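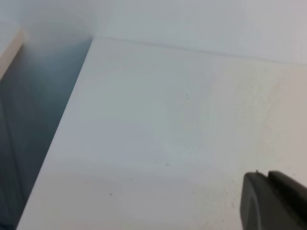
Sitau Road Allotments and Residents' Group
Minutes of the February meeting, 7.30 pm

Present: Marama Pirihi (chair), Vaughan Dunstan (minutes), six plot holders.

1. Last minutes
Agreed, with one change. The line saying the water bill was "settled" should read "queried". It is still queried.

2. Water charge
The Treloar bill came to £784, against £504 for the year before. Treloar say the increase reflects use. Marama asked how they could know that, given that the meter was read once and estimated the rest of the time. Their letter did not answer this. Vaughan to write again and ask for the actual readings. The meeting did not expect much from it.

3. Rain tanks
The Erkham leaflet was passed round. It claims a tank will "pay for itself in two summers". Several members wanted to know whose summers. The sums assume a shed roof far bigger than any on the site, and leave out the stand, the tap and delivery. Marama said a second quote from Weder was cheaper but only good for about seven weeks, and she did not like being hurried. No order to be placed until somebody has measured a roof.
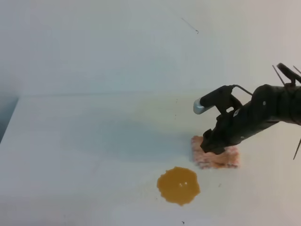

Would a tank lower the standing charge on the water bill?
The standing charge stays the same however little mains water the site uses. Only the metered part would come down.

Vaughan asked for this to be minuted, as the leaflet gives the opposite impression.

4. Gate lock
The new code has been sent out. Two members had not received it and one had received it twice. A proposal for a keypad with a phone app was heard and not taken up. Marama said the padlock had never needed updating.

5. Plot rents
Left as they are until Treloar reply. Vaughan noted that the same was said last year.

6. Any other business
The compost delivery was short again – the driver's sheet says otherwise. Marama has kept a copy.

Meeting closed 8.50 pm. Next meeting in March, same room, date to follow.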